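# About the Stavon Desk

We read peace agreements, ceasefire texts and election timetables, and we check later whether the things in them got done. Mostly they didn't, or they got done late, or in two districts out of nine with a ceremony in the capital to cover the rest.

The Stavon Desk began as a newsletter in Wastthorpe, written by two former election observers who were tired of signing off on statements that called a vote "broadly credible" before the tally sheets had arrived. The newsletter had 300 readers in its first year. It now has 2,896, many of them inside the ministries and missions we write about, and we don't take that as proof of influence. People read things for all kinds of reasons.

## What we do

Our main product is the Commitments Register. It lists 491 separate promises made by governments, armed groups and outside guarantors in signed texts. Each entry says who promised what, by when, and what evidence we have found since. "Evidence" means a payroll, a court filing, a budget line, a site visit or testimony we could test against another source. A press release goes in the notes.

We also publish short country briefings and a longer paper every June. The briefings run to 2,000 words at most. If a transition needs more space than that to sound like it's working, we get suspicious.

## What we don't do

We don't forecast. Plenty of outfits will sell you a percentage chance of a coup, and we have yet to see one publish its misses next to its hits.

We don't write recommendations for "the international community." We have never found its mailing address.

We don't run training workshops. Funders ask for these often. The Tundbridge review, our one attempt to find out what workshops for transitional officials achieved, could show that people attended and that lunch was served. It's still on the site, and one of the organizers is still annoyed about it.

## Money

Subscriptions cover over half our costs. The rest comes from two private foundations, both named in the annual accounts along with the amounts. We turn down money from any government that has an entry in the Register, and this rules out most of them. Does that make us independent? Somewhat. Foundations have opinions too, and readers should keep that in mind when they read us.

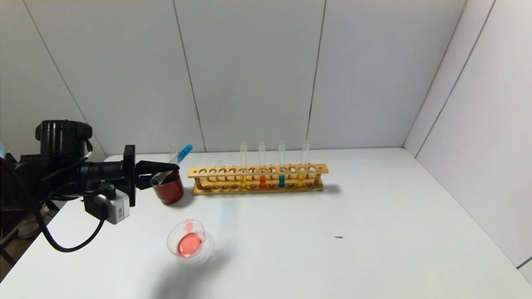 *By L. Jiang, managing editor*

## Corrections

We get things wrong. Two years ago we marked a barracks handover as complete on the word of a single officer, and it stayed marked that way for months. The entry now carries the correction at the top, with the old wording left in.

If you think an entry is wrong, write to the desk with the entry number and a document. Mail is read every Tuesday. Complaints about tone are read too, though they rarely change anything.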